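Reception and Visitor Area – Periodic Safety Inspection
Site: Skornusholm, ground floor
Inspection date: 29/03/2018
Status codes: S = satisfactory, A = action required, M = monitor, N/A = not applicable
Previous inspection: August. Items carried over are marked (C).

1. Entrance and floor surfaces

1.1 Entrance mat flat, edges secured – A
The leading edge lifts at the left-hand door leaf. Retape or replace. The recess is deeper than the mat now supplied by Stallex, so tape alone will probably not hold through the winter.

1.2 Hard floor free of cracked or raised tiles – S
One hairline crack by the elevator, no change in level.

1.3 Wet floor signs available – S
Two signs in the cleaning closet. One has a broken hinge and should be discarded.

1.4 Door closer speed – M (C)
The inner door closes in under three seconds when the outer door is open. Closer adjusted after the last inspection; the setting has drifted again.

2. Counters, tables and loose items

2.1 Stone tops secure on their supports – S
Tested by hand pressure at each corner. No movement.

2.2 Edges and corners free of chips – M
A small chip on the underside of the long counter, visitor side. Not sharp at present. Recheck with a cloth at the next visit – if it snags, grind and seal.

2.3 Desktop holders and display items stable, no sharp edges – S
Run a finger along cut edges and slots. Plastic holders that have been dropped tend to split at the base first, and the split is hard to see on a clear part. 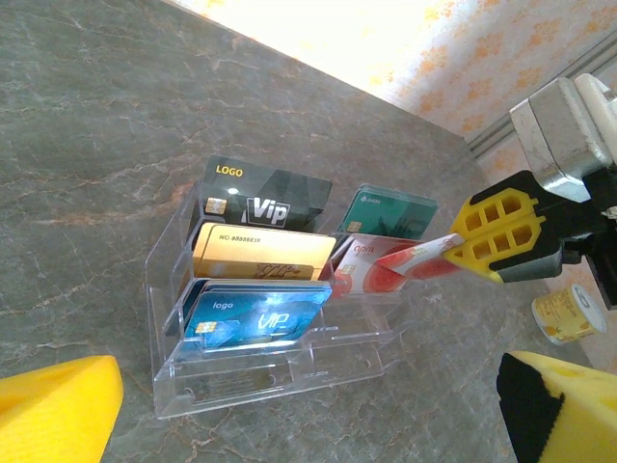 2.4 Access cards accounted for against register – A
The register shows 144 cards issued or in stock. The count came to 11 fewer than the register. Most of the difference is thought to be cards returned to Celtus at the end of the cleaning contract and never signed off. Cancel the missing numbers in the system first, then correct the register.

2.5 Visitor badges collected at sign-out – M
Sign-out times were missing on several pages of the book. This affects the roll call as well as security. See 4.5.

3. Electrical

3.1 Portable equipment labeled and in date – A
The desk lamp and the label printer carry no test label. Take both out of use until tested.

3.2 Extension cords – A (C)
One extension cord is plugged into another under the counter. This was written up last time and removed, and has come back. A second wall outlet is the proper fix. Ocampo has been asked to quote.

3.3 Cords clear of walkways and chair casters – S

3.4 Outlet covers intact – S
Cover in room 307 replaced since the last inspection. Checked on this visit at the request of the floor tenant, although the room is outside the normal scope of this form.

3.5 Distribution panel accessible, door locked, directory current – A
Panel accessible and locked. The directory inside the door still shows the old partition layout. Breaker 10 is marked "spare" but is on and carrying load. Trace the circuit before anyone works on it.

4. Fire and evacuation

4.1 Exit routes clear to full width – S
Cartons were stacked beside the rear exit on arrival and had been removed by the end of the visit. Scored as found at closing. Deliveries should go straight to the storeroom.

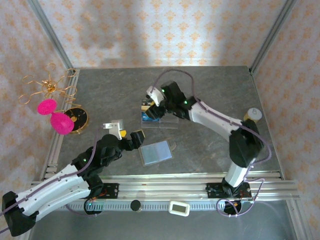
4.2 Exit signs lit – S
All lit on normal supply. The battery test is recorded on a separate sheet.

4.3 Extinguishers in place, pins sealed, gauge in green – M
Gauge on the lobby unit reads at the low end of green. Weigh at the annual service and compare with the figure on the tag.

4.4 Fire door gaps and seals – A
The smoke seal is missing along the top edge of the corridor door. The gap on the latch side is acceptable.

4.5 Roll call list can be printed from reception – M
The list printed, but included visitors from earlier days who had not been signed out. In a real evacuation this would send people looking for persons who left long ago.

4.6 Assembly point sign visible – S
Hedge trimmed.

5. Lighting and air

5.1 Light level at counter adequate for reading – S

5.2 Lamps flickering or out – A
One tube out above the mailboxes. Replace both tubes in the fitting.

5.3 Supply vents clean and unobstructed – M
Dust on the return grille. Add to the cleaning schedule.

6. First aid

6.1 Kit complete and in date – A
Eyewash expired. Small adhesive bandages low. Everything else in date.

6.2 Names of first aiders posted – S
The notice is current but is partly covered by the parking notice. Move the parking notice.

Priority of actions

Immediate: 3.1, 3.2, 3.5 (breaker only), 6.1.
Within 10 working days: 1.1, 2.4, 4.4, 5.2.
Before next inspection: 3.5 (directory), all M items.

Item 1.4 remains at M for now. If the closer drifts a third time, replace it – further adjustment is not accepted as a closing action. Return the completed action sheet with the Ocampo quote attached.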